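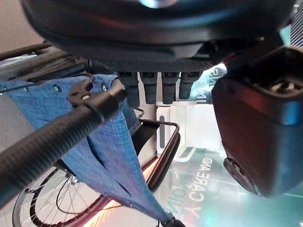 Wrist view, fingers and blue fabric. Attached by reporter.

Ticket 230 – Left hand reports grip on push handle, isn't gripping
Site: Irnley demo floor
Opened: Aug 22, 2020
Reporter: Niilo Vainio
Status: open, sulking

Symptom: on the wheelchair push task the left hand closes, reports "grasp confirmed" and the robot sets off. The right hand pushes. The left hand comes along for the walk. The chair turns left, politely, until the 900 mm lane watchdog trips and everything stops.

Tried so far:
– Restarted the hand controller. Same.
– Swapped in the Cendale grasp profile. Same, but slower.
– Raised the contact threshold to 70. Now it never confirms at all, which I count as progress in candor. 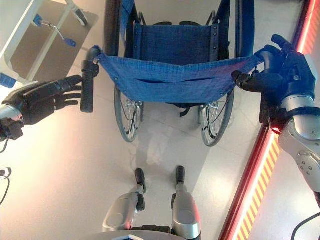

Head view. Right hand closed on its handle, left fingers beside theirs.

Update, Niilo: Hafþórsson at Randbridge asked whether the handle pose is off. It is, by some 5 cm, and only on the left.

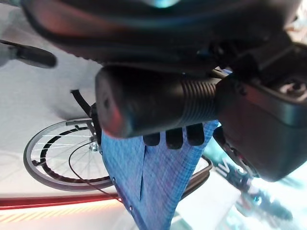 The contact check is my main suspect now. It takes any steady pressure on the fingertips as a handle, and it has no opinion on what the pressure comes from. Three fingertips pressed down on blue woven fabric would pass it nicely, and fabric does not steer. I want a shape test added before "grasp confirmed" is allowed out of the hand.

Workaround: no pushing with a person seated until this is closed. Keep a hand on the e-stop – yours, the robot's are busy.

Next: log raw fingertip values on both sides, send to Randbridge.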